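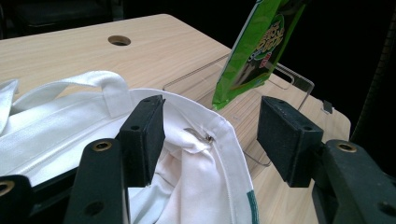 Chapter 6
Bags, Boxes and What Goes in Them

I bought my first cloth bag because it was raining and I had a loaf of bread under my coat. It was plain canvas with two long straps, it cost next to nothing, and I had it for years. I carried library books in it, then potatoes, then a bicycle pump, then (for one awful afternoon) a leaking tub of coleslaw. By the end it had gone a sort of tea colour and one strap was hanging on by a few threads. I was properly sad when it went!

I'm telling you this because the whole chapter is about packing small things for carrying, and the soft bag is where nearly everybody starts. In Chapter 5 we looked at shelves and drawers, where a thing is put down and stays put. A bag moves. It swings against your leg, it gets dropped on the bus floor, somebody sits on it. So the questions change a bit, and some of the habits you picked up in the last chapter will need bending.

What you will be able to do by the end

Lay out a bag and its contents on a table before packing.
Tell which things want a soft bag and which want a stiff box.
Pack a mixed load for a half-day out, and unpack it again without tipping it all on the floor.
Fold an empty canvas bag so that the straps don't escape.

Words used in this chapter

Body: the main part of the bag, the bit that holds things.
Hem: the turned and stitched edge round the opening.
Straps: what you carry it by. Some books say handles. I use both and I'm not going to be strict about it.
Load: whatever is going in.
Rigid: keeps its shape when you lean on it. A lidded lunch box is rigid, a crisp packet isn't.

6.1 Before anything goes in

When I started teaching this course at Tatdale I used to begin with the packing itself. Everyone stood there holding a bag open with one hand and stuffing with the other, and then we'd talk about what had gone wrong. It was quick and it was fun, and people forgot all of it by the following week. Ingegerd Nygård, who had the room before me, left a note in the cupboard that said only "table first". It took me most of a term to work out what she meant.

She meant this: put the empty bag down on a clear table, flat or near enough, and put every part of the load where you can see it. Leave the bag alone for a minute. Look at the sizes. You'll find that you've got two of something, or that the thing you thought was small is as wide as the bag, or that you've left out the one item you came in for. I still catch myself with the last one.

A canvas bag never lies quite flat, mind you. The cloth crumples, the straps curl up and flop over whichever side you'd rather they didn't, and if it's been washed the hem can go wavy. Don't fight it. Smooth the body with the side of your hand, push the straps out past the edges, and leave it at that.

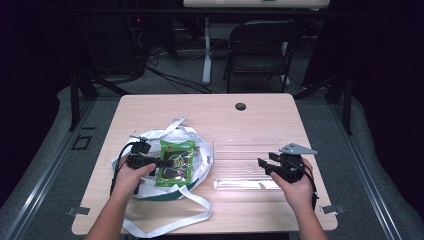 Snacks are a good thing to practise with, and I nearly always start a new group on them. A snack in a pouch weighs very little, so it wants to sit near the top, and it crushes, so it wants something firm beside it. A clear plastic box is the handiest firm thing I know. You can see what's in it without opening it, it makes a wall inside the bag, and when it's empty it will take the very pouch you were worrying about. Try it both ways: pouch loose in the bag, then pouch in the box and box in the bag. Carry each one up and down the stairs and see which you prefer.

Marcelino Villalobos, one of my September group, wouldn't have the box at any price. He said it took up room even when there was nothing in it, and he's right, it does! That's the bargain you strike with anything rigid. A soft bag with a soft load shrinks as you eat your way through the day. Put a box in and the bag stays the same size all the way home. For a short trip I'd leave the box behind. For a train journey with a change in the middle, I'd take it every time.

6.2 How much is too much

People always want a number, so I'll give you mine. When I weighed what my own group carried on our trip to the Tostby gardens, the heaviest bag was over 700 grams before lunch had even gone in, and most of that was one enormous umbrella. Nothing wrong with that. Canvas will take a good deal more. The trouble comes with where the weight sits, and an umbrella along one side will pull the bag round so that the opening faces the ground.

So heavy things go low and in the middle. Long things go upright if they fit, and if they don't fit, carry them in your hand and stop arguing with the bag. Flat things such as a magazine or a folded map can slide down the side that rests against your body, where they'll stop corners from digging into your hip.

Try it yourself: Exercise 13

You will need a canvas bag, a clear plastic box, a snack in a pouch, a jumper, a bottle of water with its lid on tight, and a friend with a watch.

Lay everything on the table. Pack the bag in whatever order you like and hand it to your friend, who should walk to the far end of the corridor and back, swinging it a little. Now get the snack out without moving anything else. If you had to lift the jumper, pack again and have another go. Write down the order you ended up with, and keep it, as we'll come back to it on page 26.

Gladys Kimaro's group did this with their eyes shut. I don't recommend it with the water.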